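August
Posted by Joni Valtonen

This site uses cookies to remember your settings. By carrying on reading you agree to this.

I moved to Wundton two years ago and brought 18 boxes of paper with me. Most of it was letters, bank statements, school reports, maps and the instruction books for things I no longer own. Seven of the boxes came from my mother's house in Poronbridge and had not been opened since she packed them. This summer I decided to go through the lot.

I started in the evenings, an hour at a time at the kitchen table, and got nowhere. I would pick up a letter, read it, put it back and pick up the next one. After a week I had thrown away a gas bill. My friend Santeri Juntunen cleared his uncle's flat last year and told me to stop reading. Sort first, he said, and read later. So I did the first pass by shape and size only: envelopes in one heap, loose sheets in another, anything rolled or folded in a third.

That went much faster. The envelopes took two evenings and the loose sheets took four. A lot of the loose sheets were my mother's notes from the evening classes she taught at Nerau, mostly written out twice, once in pencil and once in ink. I kept the ink ones. 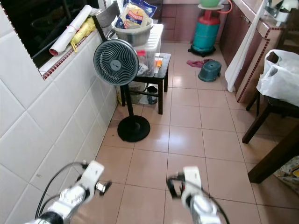
Rolled paper was the part I had been putting off. It won't go in a box file, it won't stay flat, and you can't tell what it is without undoing it. It also gets left in odd places, on top of wardrobes or along a tiled ledge next to a crumpled yellow plastic bag, and after a month or two you stop seeing it. I found rolls behind the coats and under the spare bed. Most were maps. One was a length of lining paper with our heights marked on it, mine and my brother's, which used to hang inside the larder door.

To flatten them I unrolled each one on the carpet, face down, and put heavy books along the edges. Two days was enough for the thin ones. The thick maps needed a week and still lift at the corners. I have read that you should roll them the other way first, but I tried it with a road map and it creased, so I stopped doing that.

I bought a shallow set of drawers second-hand from a man in Halim who had used it for sheet music. It takes the flat maps if I fold the two largest once. The height chart is too long for it and is back in a roll, with a label tied on this time.

I am now down to five boxes. The letters are in date order, apart from the ones with no date, and I have started reading them on Sunday-type afternoons when it rains. My aunt wrote to my mother every fortnight for years and mentions the price of coal in nearly all of them.

The instruction books went in the recycling. I kept the one for the sewing machine, in case my brother still has it.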